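My third week of opening boxes for a living

27/10/2025

14 comments · 63 shares

So a few of you asked what I've been up to since I left the print shop, and the short version is that I put lids on boxes. All day. I have a gripper in each hand, a camera on my head, and somewhere down the line a robot is supposed to get better at this because I did it 700 times. That's the job, and I like it way more than I expected to!

The longer version: I'm collecting examples for a small outfit called Joltbridge. They're building a two-armed thing for packing and unpacking orders, and the way it learns is by being fed lots and lots of recordings of a person doing the task. You don't wear the robot or drive it with a joystick. You hold these grippers that work like the robot's own hands, you squeeze, they close, and the whole session gets saved — where the hands were, what the camera saw, when the fingers opened. Then it all goes into training and I go get lunch.

Before I started I figured it would be like playing one of those claw machines at the arcade. It isn't much like that. With a claw machine you're far away from the thing. With these you're right there, and your brain keeps insisting that you have fingers, and you don't. You have two pads per hand and that's it. My first day I tried to slide a fingernail under the edge of a lid (which is how every human being on earth opens a tight lid) and just sort of stood there poking cardboard. I had to relearn the whole thing: steady the box with the left, pinch the lid with the right, lift a little at one side so the air gets in, then bring it up. It took me most of a morning to stop swearing at it.

The project is called Stilomside. I have no idea where the name comes from and I've stopped asking. The target for our room is 2,521 good episodes, and "good" is doing a lot of work in that sentence. An episode is one go at the task, start to finish. Hands come in, lid comes off, lid goes down on the table, lid goes back on, hands go out. If I fumble and recover, they want it. If I fumble and the box ends up on the floor, they want that flagged, and it goes in a different folder. If I stop in the middle to scratch my nose, it's trash.
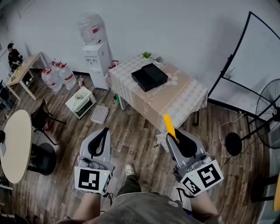 You would not believe how much my nose itches now. I could go a full day at the print shop without thinking about it once, and the second both hands are busy it's all I can think about.

Anyway, some things I've picked up, for anyone thinking of signing on for this kind of work (they're hiring, or they were last I heard).

Go slower than you want to. When I get comfortable I speed up, and then the recordings get sloppy because the grippers move faster than the tracking likes. Those square black-and-white cards on the front are how the software works out where each hand is, and if I whip my wrist around so the card faces the wall, there goes the episode. I used to check the playback after every ten. Now I can mostly feel it when I've turned too far.

Don't tidy up too much. This was a big surprise to me, being a neat person. On my first day I squared the box up with the edge of the table every single time, nice and straight, and got told very politely to knock it off. The robot isn't going to find boxes lined up for it. So now I shift it a bit between goes. Turned a little left, pushed back toward the far side, lid on crooked. I change where my chair is, too. We swap tablecloths every so often for the same reason, and I've developed opinions about tablecloths. (The plain white one shows every crumb. The checkered one is the best of the bunch and I will not be taking questions.)

Same goes for the room. I assumed they'd want a blank wall and nothing else, like a passport photo, but people work in there, stuff gets moved, someone's lunch shows up. It all stays. A learning system that has only ever seen a clean table gets pretty lost in a real stockroom, or so they tell me, and I've seen a couple of the early test runs, so I believe it.

Your forearms will hurt. Mine did for the first week and a half, right along the top. The grippers aren't heavy, it's just that you're holding them up in front of you like a praying mantis for hours. I do twenty minutes on and ten off, and I rest my elbows on my thighs between episodes when I'm sitting. Somebody in the other room uses wrist wraps and swears by them.

And talk to yourself in your head, not out loud! Our setup records sound. There's a good chunk of my first week where all you can hear is me going "come on, come ON, you little," and apparently it got played in a meeting.

The part I find kind of fascinating is the mistakes. I thought the whole point was to be perfect. But if every recording is a perfect one, the robot never gets to see what to do when the lid slips, so the first time it slips for real, it's stuck. So some days I get a sheet that says things like "start with lid half off" or "drop lid and pick it up again." Dropping something on purpose so it looks natural is really hard, by the way. I'd be a terrible actor. My best drops are all accidents.

We were at 900 when I wrote my last post, and I was hoping we'd pass 1,000 before the end of that week, and we did, with an afternoon to spare. There's one other person doing the same task on different shifts, so it's not all me. The plan is to wrap up boxes by December and then move on to something called "soft goods," and I am told that means folding. If you've ever seen the inside of my closet you'll know how funny that is.

A couple of you wrote in to ask whether I feel weird about it, teaching a machine a job that a person could do. I've thought about it, I really have. I did warehouse packing at Gisar for two winters when I was younger, and my back still remembers. I don't have a big answer. Some days I think great, let the robot have it. Other days I think about the folks I worked with there, who were funny and good at it and needed the hours. I go back and forth, usually on the drive home.

Oh, and for the person who asked about pay: it's hourly, not per episode, and I'm glad of that. I talked to somebody who did a similar gig for Fragkou and got paid by the piece, and she said everybody just rushed. I'd have rushed too.

Next time I'll write about the batteries, which deserve their own post, and I promised my sister I'd finally put up the lentil soup recipe.

Share this post · 14 comments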